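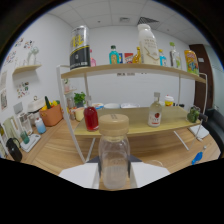 The little pretend grocery store at the Probert Street family center in Bitville is getting a fresh start this July, and if you have a preschooler at home you will want to hear about it. The store has been in one form or another since 1976, when it was a card table and a shoebox of paper money, and a good many of today's parents remember taking their turn behind it. These days the heart of the shop is a two-tier rack with a white metal frame and light wood shelves, and it is stocked the way a real corner store might be, with a big white milk-style bottle up top, a snack bag at the end of the row, and small white tags hanging along the front of the shelf so there is something to point at and argue over. The produce department is an orange basket of toy vegetables, cucumber included, and a green frog hangs off the end of the rack to keep an eye on things.

Ozan Kocabaş, who runs the play program, has been asking families to save their empties since the spring, and they came through in a big way — 85 containers in all, far more than the shelves could ever hold at one time. The extras are in the hall closet and will be swapped in every few weeks, so that the children have something new to shop for when they come back from vacation or from a week at Grandma's.

"They go straight for the bottles," Kocabaş said. "The food is fine, they like the food, but give them a bottle with a big cap and you've lost them for the rest of the morning."

He has been trying out different ways of setting up the table, too. The children like having room in front of the shelves to put down what they have picked out, and the older ones like to pour make-believe drinks for whoever is waiting in line, so a drinking glass and a bottle or two tend to end up down on the wood-grain tabletop while the red bottle on the lower shelf goes on being the one that everybody wants.
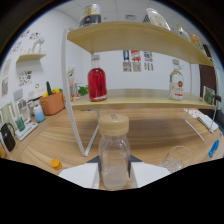
When to come by

The store opens Wednesday at 10 a.m. and there is no charge, though the room fills up quickly and only 20 children can play at one time. Each group gets 60 minutes, and a grown-up needs to stay in the building. Parking is easiest on the Olen Road side, where the gate will be propped open (please mind the step).

If you would like to add to the shelves, clean plastic bottles with their caps are welcome, and so are empty snack boxes that still close. Rinse everything well and peel off any sticky price labels. Donations can be left in the bin by the front desk any day the center is open, and Kocabaş says he would be especially glad of a toy cash register, as the drawer on the old one has stuck again.

By the Bitville community desk
July
2 min read

Recent items

Flerau Bakery moves its Saturday hours
Olen Road sidewalk work to finish before school starts
Library story hour looking for readers
Where to take old paint in Bitville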